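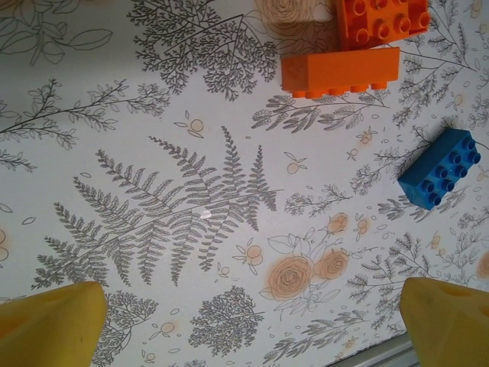 3.2 Bricks on patterned surfaces

Most of the literature on tidying assumes a plain table. We have met few families who own one. In the homes we visited for this study, play took place on whatever was already spread out, and what was spread out usually had plants on it. Figure 4 is typical of the botanical group: gray line drawings on white, a large fern frond, a few soft patches of peach and orange, and toy bricks in orange and blue lying where the print is busiest.

We had expected the pattern to hide the bricks. Gerlach and Tiedemann argued as much in their work on button sorting, and we designed our first protocol around their warning, with 50 extra seconds allowed for each patterned trial. The children did not need them. A blue brick on a gray fern is easy to find if you are four and want it. The adults were slower, and several stopped to ask us where the cloth came from.

Color did matter in one respect. Peach and orange patches in the print drew a second glance when orange bricks were in play, and 3 of the 9 adults reached for a bare patch at least once. All of them denied it afterward. Fankhauser, who coded the sessions, proposed the term "phantom pickup" for this, and we use it below for want of anything more dignified.

Orientation was the other surprise. A brick lying on its side shows a smooth face and a row of stud tips along one edge; a brick seen from above shows all its studs. Children treated the two as the same object and picked up both. Adults tended to set a sideways brick upright first, admire it, and then put it in the box, where it promptly fell over again. We logged this as a separate step in the Storkance scheme - the scheme has no code for admiring, so it went under "adjusts."

None of this should be read as advice on table linen. The glossier surfaces also gave small bright reflections under ceiling lights, and these produced phantom pickups of their own, though too few to analyze. Kohlhase has suggested repeating the trials with white bricks, on the grounds that they would at least be fair to everyone. We return to the question of box size in Section 3.3.

Figure 4. Toy bricks on a surface with a fern print, botanical group.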